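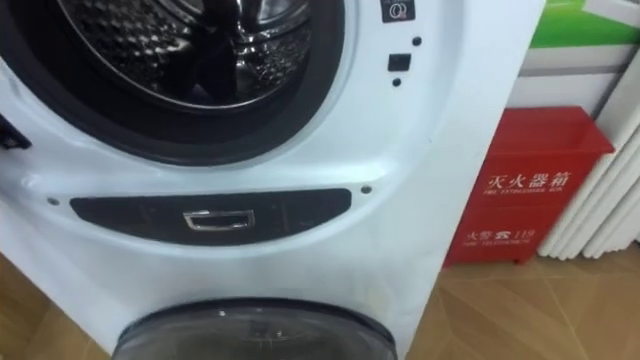 4. Loading the upper drum

1. Open the upper door by its rim and swing it fully back. It will come to rest exactly where you wanted to stand.

2. Put a hand inside and feel right round the drum and the rubber gasket. Coins and hair grips live here, rent-free.
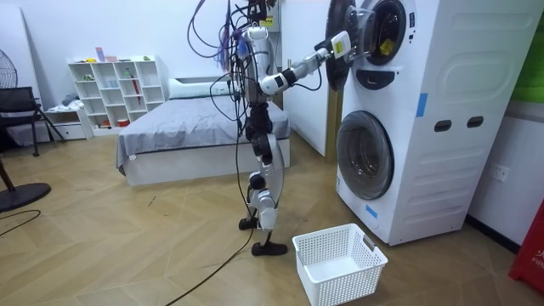 3. Load items one at a time, pushing each well to the back. Small cloths like to cling to the drum wall — let them.

Note: The Zarero holds 4 kg. Sitting on the door does not increase this.
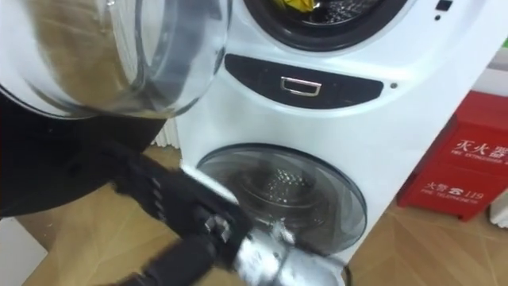

4. Check that nothing is draped over the gasket, then close the door until it clicks.

Caution: Keep the lower door shut while loading the upper one. Shins heal slowly.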